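Subject: Re: [linen-chat] Dust sheets, old sheets and what to do with a pile of them
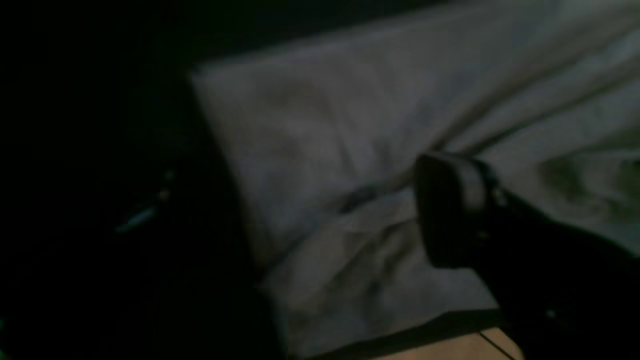

Hello all,

I meant to answer this on Friday and then the washing machine had other ideas, so apologies if the conversation has moved on without me. I'm replying to the message I've copied in here, and I'll try to take it in order, though I know from experience that I won't.

> I've inherited a great heap of plain sheets from the guest
> house and I can't decide what to do with them. Most are
> white or were white once. Some are flat, some fitted with
> the elastic gone. I've been throwing them over the furniture
> in the back bedroom while we paint but they slide off
> anything with a flat top, and when I take them off again
> they're so creased I can't face folding them.
>
> Is there a way of covering things that stays put? And does
> anyone iron a sheet that's only going over a chest of
> drawers? Also, what do you all do about greyness? I've
> tried two lots of whitener and I'm not convinced.

Right! First of all, I am jealous of the heap. I had to buy half of mine, and the ones I bought are never as nice as the old ones, which have been through so many washes that they go over a corner like butter. New cotton is stiff and stands up in a sort of tent, and then it catches on your sleeve and off it comes.

On the sliding. What works in our house is making the corners first and letting the middle look after itself. I used to do the opposite -- fling the sheet over like a tablecloth, get the middle beautiful, and then wonder why one end was on the floor by teatime. Now I start at one end, line the fold up with the long edge of whatever it is (our blanket box, usually, or the top of the low bookcase), pull it snug round that first corner and let it drop. If that one corner is sharp the rest can be as rumpled as it likes and it'll still hang on. You can do a proper hospital corner if the thing is light enough to lift, and tuck the spare underneath. With a full chest of drawers I just twist the spare into a knot at the back where it doesn't show and put a clothes peg on it.

Fitted sheets with dead elastic are the best of the lot for this and I wouldn't part with them. They've already got corners! Turn one upside down over a table, tie a bit of string round under the lip, done. We had our dining table done up like that from January until March and the only time it shifted was when the cat went under it. A single fits our table almost exactly and a double goes over the sofa if you don't mind it bagging at the ends.

Somebody once told this list to use masking tape. Please don't, or at least not on anything with polish on it. I did the top of a dressing table that way and spent a whole evening getting the gum off with a warm cloth and bad language.

Now, the ironing. No. I don't iron dust sheets and I don't believe the people who say they do. But I do give them a good hard shake out of the back door when they come off, partly for the plaster dust, and then I fold them while somebody else holds the other end, if there's somebody else to be had. On my own I use the bannister. Hang it over longways, match the edges, slide it along, fold again. They come out perfectly flat enough to stack. The creases you get from something being bunched up for a week under its own weight do go if you leave the sheet hanging overnight, well, they mostly go. There's always one across the middle that has made up its mind.

If you've got sheets you'd like to put back on beds, keep those separate from the start. I didn't, and we had visitors sleeping under a sheet with a magnolia handprint on it. I've since put a stitch of red thread in the corner of every painting sheet and I look for it before anything goes in the airing cupboard. Ten seconds a sheet, well worth it.

Greyness. This is the bit where I'll get told off, because I know there are strong opinions here about soda crystals. My feeling is that most of what looks like grey is one of two things. Either it's old detergent that never rinsed out, or it's the light you're looking at it in. I had a sheet over the blanket box in the spare room, curtains drawn, and I'd have sworn it had gone the colour of a rain cloud, blue in the folds and everything. Took it out to the line at dinner time and it was a perfectly decent white, with one brownish mark by the hem that I already knew about. So before you buy a third lot of whitener, have a look at one out of doors.

If it's still grey outside then I'd do a wash with nothing in it at all. Hot as the label lets you, no powder, and watch the drum. When I did my lot the suds came up as though I'd put in a full scoop, and I hadn't put in any. I did that twice, then a wash with half the usual amount, and they came up better than anything from a packet had managed. Don't cram the drum either. I was putting four doubles in and they went round as one big lump and came out dry in the middle, which I suppose tells you how much rinsing they were getting.

I have tried the Flakolico soap flakes that people were recommending in the spring. They smell lovely and I like them for wool, but for big cottons I found them a faff to dissolve and I got little bits stuck in the hems. Maybe our water is too hard. I'd be interested to hear from anybody in a soft water area. The Jirno pegs, on the other hand, I will go on about to anyone who stands still. They've got a wide mouth and they grip a folded hem without leaving a dent. I use them on the line and for the knot-at-the-back business as well.

As for the rest of the heap, here's where mine have ended up over the years, in no sensible order. Two on the floor of the car for trips to the tip. One cut up for tying in the runner beans, torn into strips, and it lasted two summers. Several as interlining in curtains, and if you sew at all do think about that, because a soft old sheet between the lining and the front makes a cheap curtain hang like an expensive one. One round the Christmas tree when it goes out, so the needles travel with it. And a pile by the back door for the dog, who has never in her life been wiped with a towel intended for her.

The animal rescue near us takes them too, but ring first. Ours will have flat sheets gladly and won't have fitted ones with the elastic still in, as the dogs chew it.

Oh, and storing. I had mine in plastic bags in the loft and they came down smelling of loft. I've moved them to one of those big Cokport canvas holdalls on top of the wardrobe and they smell of nothing, which is what I want from a sheet. I fold them all to the same width now so they stack, and I roll the fitted ones. I've given up trying to fold a fitted sheet. I've watched it done, I've had it done in front of me slowly, and I still end up with something like a pudding.

One question of my own while I'm here. Has anyone dyed old sheets in the machine and had an even result? I've a mind to do three of the worst ones dark green for the sofa and I'm worried about it going patchy where the cotton has worn thin. I don't mind a bit of blotchiness in the folds but I'd rather it didn't look like camouflage. Somebody mentioned a dye from Auer ages ago and I can't find the message. If it was you, could you say whether you put salt in, and how long the drum stayed green afterwards? I've got school shirts to think of.

Must go, it's starting to spit and I've a line full.

All the best from a damp back garden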